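Kurnero listings data, README

Maintained by Efthymia Galanis. Last touched in April, mostly typos and the price column.

What it is

Text and price records for secondhand and antique furniture, lamps and small decorative pieces, pulled together from dealer stock lists. 299 listings. Mostly chairs and side tables, then lighting, then a long tail of mirrors, trays, bookends, one font stand. Dealers sent their own lists, I cleaned them up. English only, a few French and Danish words left in where the dealer used them (bergere, teak "skænk" etc).

Sources

Stekeser: 177 listings, the big one. Good descriptions, terrible dates.
Bainbridge: 100. Short descriptions, prices nearly always there.
Remainder is from private sellers, quality all over the place. 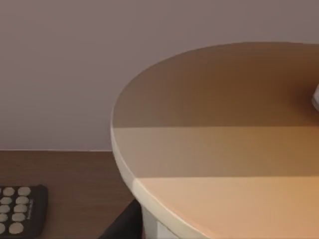 Columns

id: text, keep the leading zeros
title: as the dealer wrote it, caps and all
category: seating, table, lighting, storage, decor
period: dealer's wording. "Early 20th century", "mid century", "Georgian style". Style does NOT mean period, see below
material: main one first, separated by semicolons
height, width, depth: centimeters. Inches were converted and rounded
condition: 1 to 4, 4 is best
price: asking price in pounds, blank if "POA"
notes: anything that didnt fit

Condition grades

4, ready to use, light wear only
3, old repairs, sound
2, needs work (loose joint, missing handle, rewiring)
1, parts or project

Grades are mine, from the dealer's text. I didn't inspect the pieces. If the text says "commensurate with age" and nothing else, it got a 3.

Known problems

Pairs and sets. Stekeser lists a pair as one row, Bainbridge splits them. Not fixed. Check notes for "pair of" before you average any prices.
Depth missing on most mirrors.
"Oak" covers solid oak, oak veneer and stained something else. Dont trust it for anything serious.
Round tables have the diameter in width and depth is blank. Drop leaf tables are measured open, I think, except a few of the Bainbridge ones.
Attributed pieces ("in the manner of") sometimes have the maker's name in the title. No attribution has been checked.

Loading it

Plain CSV, UTF-8, comma separated, quotes around titles. If you open it in a spreadsheet the ids lose their zeros, so set that column to text first. The Ikar script in the tools folder does the import and renames categories to the older scheme. Run it once only, second run doubles the rows.
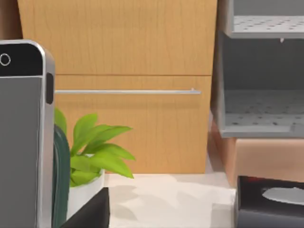
Are the prices what the pieces sold for?

They are asking prices, taken from the lists as sent. Sale prices weren't shared by any of the dealers, and discounts to trade aren't recorded.

Use and credit

Free for study and for your own projects. Credit Kurnero listings data. Please don't republish dealer descriptions whole, short quotes are fine.

Corrections

Send the id, the column and the right value. I go through them on Sunday evenings. Still to do: split the sets, redo period as two columns, find out what happend to the missing lamp heights.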